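How to Judge Whether a Household Chore Is Ready for a Machine

Plodham Institute for Domestic Automation
Guidance page for housing providers, care services and small workshops
Revised May 2018

Purpose of this page

Organizations that manage homes or small workshops are regularly offered machines said to tidy, sort, fold or fetch. This page sets out a method for testing such claims before money is committed. It applies to single chores. It does not cover floor cleaning machines or dishwashers, which are treated in separate guidance.

The method needs one table, one ordinary set of objects, a notebook and a clock. A full assessment of one chore takes a working day.

Step 1. Write the chore as a list of actions

Start with the chore as a resident or worker would name it, such as "clear the desk." Then write down each action a person performs. Clearing a desk usually includes finding an object, choosing where to hold it, closing on it, lifting it, carrying it, putting it down and letting go. Opening a drawer is a separate action and should be listed separately.

Do not combine actions to shorten the list. In the Prilport trial, "put away the books" was first entered as one line. It was later divided into 4 actions, and the machine under review could perform only two of them without help.

Step 2. Choose objects that belong to the chore

Suppliers often demonstrate with blocks or foam balls. These are acceptable for setting up but should not be scored. Use the things found in the rooms where the machine would work, and include several shapes. A desk set should contain at least one small rounded object, one thick book, one thin book and one flat item such as a coaster.

Each shape asks something different of a two-finger gripper. A rounded object can turn or slide out as the fingers close. A thick book may be wider than the fingers can open, so that it must be taken by its spine or by an edge. A thin book lying flat offers very little to hold. Coasters are the hardest of the common desk items, and most grippers need to push them to the table edge first.

Step 3. Perform the chore by hand with the gripper

Before any motor is involved, a person should carry out the chore while holding the gripper. This shows whether the fingers are suited to the objects at all. If a trained adult cannot lift an item with the tool, a machine using the same tool should not be expected to do so.

Approach a rounded object from directly behind, with one finger on each side, and close slowly. Keep both fingers low, near the tabletop. Lift only after both pads have made contact.
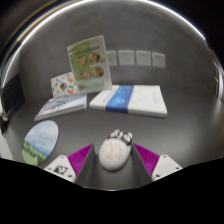 Closing on a small rounded object during the desk exercise. Books and a coaster share the tabletop.

Repeat each action until the operator no longer improves. The Institute's reference set for desk work contains 500 attempts by hand, recorded at Hijazi House and at the Asstead workshop. A local assessment can be much smaller, but fewer than ten attempts per object will not give a useful result.

Step 4. Run the machine on the same table

Leave the other objects in place. A cleared table makes the task easier and gives a score that will not hold in a real room. Move the target object a little between attempts and turn it to face a different way.

Record the following for every attempt:

Whether the object was found
Whether it was lifted
Whether it reached the correct place
Whether anything else was moved or knocked over
Whether a person stepped in, and at what point
Time taken, in seconds

An attempt in which a person steps in is scored as a failure, even where the help was slight. Staff find this rule strict - it is nevertheless the one that best predicts how much supervision a machine will need.

Step 5. Compare and decide

Set the machine's results beside those obtained by hand. In the Asstead desk trial, the machine made 900 attempts with mixed objects. Of these, 107 ended with a person stepping in, most often at the coaster or the thin paperback. Rounded objects were lifted reliably once the closing speed had been reduced.

The Institute regards a chore as ready when the machine completes every listed action, on every object in the set, without help for one full day. On that measure, desk clearing is not ready. Moving small, firm objects from a table to an open tray is close to ready and may be suitable for a supervised trial.

Where a chore is found not ready, keep the action list and the object set. The same assessment can then be repeated when a new gripper or a new version of the software is offered, and the two sets of results can be compared directly.

Submitting results

Completed record sheets may be sent to the Plodham office until the end of June. Please state the type of gripper used and attach the action list from Step 1. Sheets without an action list will be returned.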